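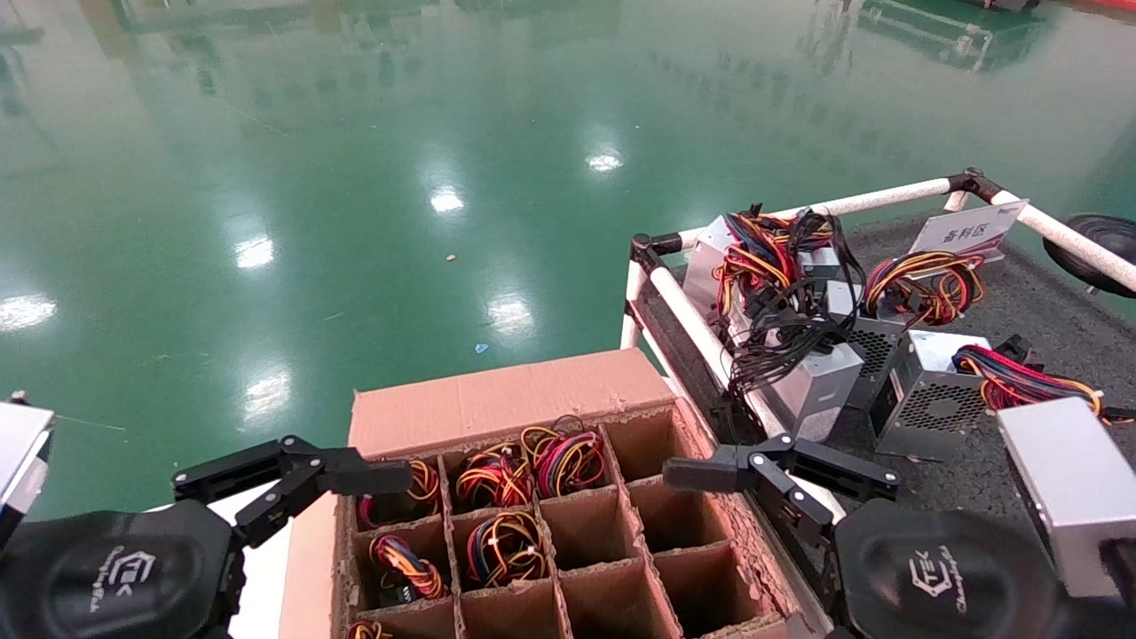

One reader at Flestik asked why the cables aren't simply laid flat in the carton, and the answer is the dividers. Bundles in their own compartments don't tangle with the neighbors.

Figure 1. Divided carton, partly filled, next to the cart with power supply units and cables.

Cartons came from Panville. Used, torn at the walls, kept anyway. One bundle per compartment, tied or coiled, connectors tucked in where they fit. A bundle that stands above the divider gets pushed down before the flaps close. Loose ends were teh main complaint in the Opoku trial (5 of 50 bundles). Units stay on the table till last.

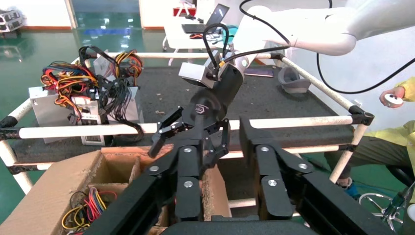

### 3.2 Packing the units

Same order every time, cables first. See Table 2.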